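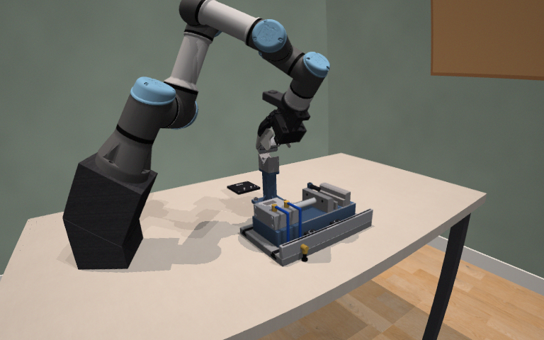 Figure 2. Simulated view of the six-axis arm on its pedestal at the left end of the work table.

3.2 Core preparation and carbonate analysis

Sediment cores were taken from the southern margin of the Tavier lagoon, where a shallow bar separates the inner basin from the open shelf. The upper part of the sequence is a soft, pale carbonate mud with thin shell layers. Below it, the mud becomes firmer and passes into a laminated unit that we refer to as the Dralum beds. The contact between the two is sharp in most cores, although in those nearest the bar it is blurred by burrows filled with coarser sand.

Each core was split lengthwise in the laboratory. One half was wrapped and stored as an archive, and the other was described, photographed and sampled. A total of 197 samples were collected, with closer spacing across the contact than in the mud above. Samples were dried at low heat, crushed by hand in an agate mortar and passed through a fine sieve. Shell fragments large enough to be picked out with tweezers were removed first and kept for separate study.

Mineral content was measured by X-ray powder diffraction. Aragonite, low-magnesium calcite, high-magnesium calcite and dolomite were identified from their main peaks, and their shares were estimated from peak areas after correction against mixtures of known composition. Samples with a high clay content gave broad, weak peaks and were run a second time with a longer count. Where the two runs disagreed, the longer one was used.

Thin sections were cut from six levels in the Dralum beds. Before cutting, the sediment was soaked in resin under vacuum so that the fine layering would survive – a slow step in the muddier samples, where the resin moved in only from the edges. The sections show alternating light and dark layers. The light layers consist mainly of very small calcite crystals, while the dark layers hold more organic matter and scattered dolomite rhombs.

Dolomite is absent from the upper mud and appears about 2 cm below the contact. Its crystals are small and have cloudy centers, similar in form to those reported in the earlier Nyberg cores from the northern basin. The chemistry of the pore water at both sites is treated in Section 4.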